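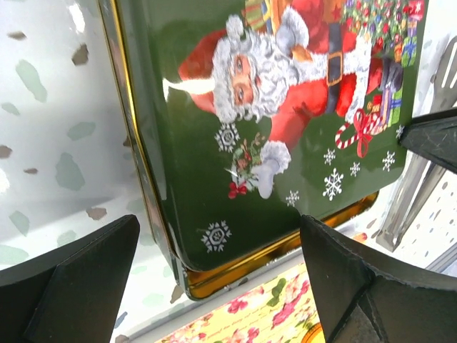

Cab is off the Lomotov. Finally. Took most of Monday and every socket I own, and the rear mounts fought me the whole way, but it's on the stands now and I can get at the frame. Which is better than I feared and worse than the seller said, so, normal. The paint is a different story. Whoever had it after the army sprayed the whole thing deep green, high gloss, right over the markings. Same kind of green as the Santa tin, shiny enough to throw the light back at you, all it's missing is the gold rim. An army truck should be flat. You should be able to park it by a hedge and lose it. I've been sanding the driver's door in the evenings and under the gloss there's the old dull color, then a layer of sand, then the old dull color again, so it went somewhere hot at some point and came back. No paperwork for that. I'd love some.

Anyway. Brakes.

The Lomotov has a single circuit with a vacuum booster hung off the frame rail, right where the front wheel throws everything at it. Whoever drew that up never drove on a wet track. Mine was solid with rust and what looked like bird seed. Took it apart on the bench, the diaphragm came out in crumbs. The steel shell is ok, some pitting, nothing through.

Parts. There are 2 places that list a diaphragm. One is Nam Surplus, who had it in stock, then didn't have it, then had one "very similar." I bought the very similar one. It is not very similar. Bolt holes in the wrong spots and the lip is too thick to seat in the clamp ring. To be fair they took it back no argument and paid the postage. The other place is Pirholm Vehicle Spares and they want $115 for it, which hurt, but it's the right one, it was in the old wrapping with the stock number on and the rubber was still soft. Paid up. 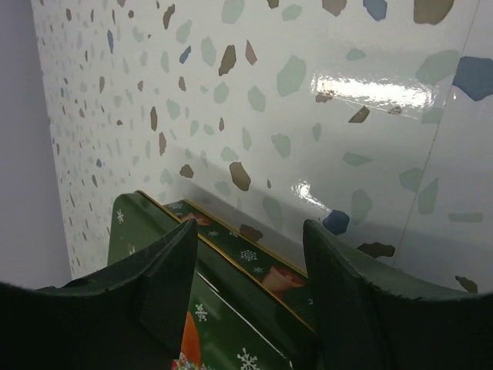

Then the wheel cylinders. I was going to hone them and fit new cups because that's what everybody on the forum says. Pulled the first one and the bore was so pitted you could feel it with a fingernail. Second one the same. So sleeves, in stainless, and I'm having all of them done in one go, no point doing it twice. The shop wants them stripped and clean or they charge extra. I spent a whole Saturday's worth of swearing on bleed screws. Heat, penetrating oil, more heat, leave it overnight. One snapped. One always snaps.

The hard lines I'm making myself. Copper nickel, bends by hand, doesn't rust. I know it isn't original. The original was steel and the original is the reason the truck was sitting in a barn. I'm keeping the old pipes tied up with wire on the wall so I can copy the bends, and I've labelled them with masking tape which is already falling off. Should of used paint pen.

Clearance on the long run to the rear is tight where it goes past the transfer case. There's a clip on one side and no sign of a clip on the other, just a threaded hole full of dirt. The manual drawing shows the pipe going through a bracket I don't have and have never seen on any other truck either. If anybody has a Lomotov with the winch and could look under the right hand side for me, I'd be grateful. Just want to know which way the bracket faces.
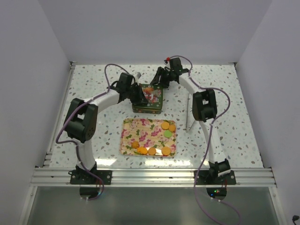

While the cab was up I looked at the steering box too, and shouldn't have. There's play in it. Some of that is the adjuster and some is the drop arm splines, and I can't tell how much is which until it's on the bench. Drained it and what came out was more like molasses than oil. It's going back in for now with fresh oil and a new seal, and if it still wanders I'll have it apart over the winter.

I put the clock on a rebuild like this at 1000 hours when I started. Not going to say where I am. My spreadsheet stopped in the spring when I started writing times on the back of parts bags insted.

Fuel tank is off as well, drained, not nice inside. I've got a length of chain and a bucket of gravel and a neighbor with a cement mixer, so that's the plan, strap it on and let it tumble. Plugs in all the holes first. Last time I forgot the sender hole and had gravel all over the yard.

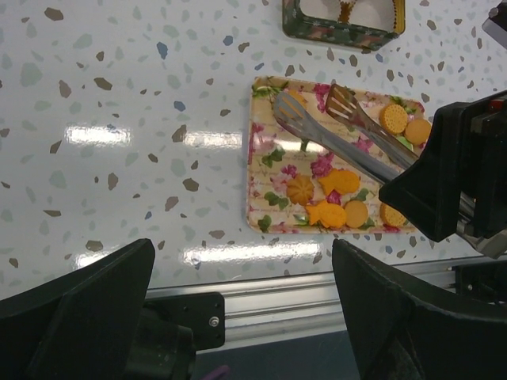
What's left before Etulness

The Etulness rally is in June and I've told them I'm coming, which was dumb. Under its own power or on a trailer, they don't mind. I mind.

3 jobs that have to happen: brakes in and bled, cab back down on new rubbers, lights working. The wiring is mostly all there but someone has been in with household wire and those twist connectors, so I'm pulling the lot back to the junction box by the bulkhead. The blackout switch still clicks through every position, lovely thing, heavy as a brick.

Paint will have to wait. It'll go to Etulness in glossy green with one bare door and people can say what they like about it.

Canvas also waiting. Got a quote, closed the email.

Sleeves are back from the shop end of next week if they stick to it. More then, with the rear axle drums, one of which I still can't get off.

Posted in June by the blog author
Reading time: 4 min
Print this post | E-mail this post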